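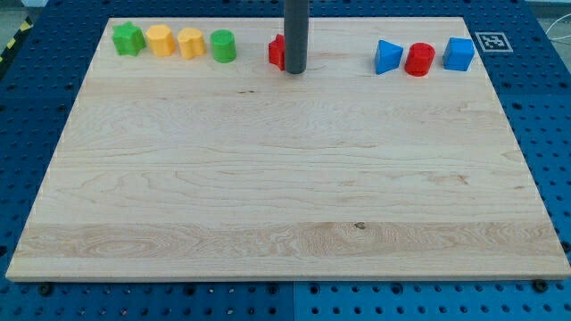
Plastic shapes on a wooden board.

June 30, 2022

I have lived in Prornham for six years, but only this spring I went for the first time to a hearing at the court. The case was about our deputy mayor, or more exactly about the question whether he is our deputy mayor at all.

The old one, Mr Bisht, resigned in November. Our town charter says that the council must vote for the person who takes over. The mayor did not wait for the council. She named her own adviser the next morning and said it was only for a short time. Seven months later he was still signing papers, among them the contract for the new road to Dutulwood.

Three councillors brought the case. Their argument was easy to follow, even for me. If the vote can be skipped once, it can be skipped every time. The lawyer for the town answered that there is an older rule, which lets the mayor fill an empty post for up to 271 days, and that this rule does not mention any vote. So there are two rules, and they do not agree with each other.

I sat next to Gaurav Prajapati, who writes the Plomurier newsletter and has read the charter many more times than I have. He whispered to me that the older rule was written for illness and not for resignation. I looked for this at home and I could not find it in the text, so perhaps it is only his reading. I wrote to him and he has promised to send me the page.

The judge asked very short questions. She wanted to know what will happen to the papers already signed if the councillors win. The town's lawyer spoke for a long time about this, and I must admit that I lost him in the middle. I had expected more shouting, as in films. Mostly people looked for the correct page.

A petition to hold the vote now has 2,358 names. Mine is one of them, so please do not take me for a neutral reporter. I have nothing against the man himself. He answered my letter about the bus stop very politely, and he may even be good at the work.

The decision will come in writing. I will put it here when I have read it, probably slowly and with the dictionary.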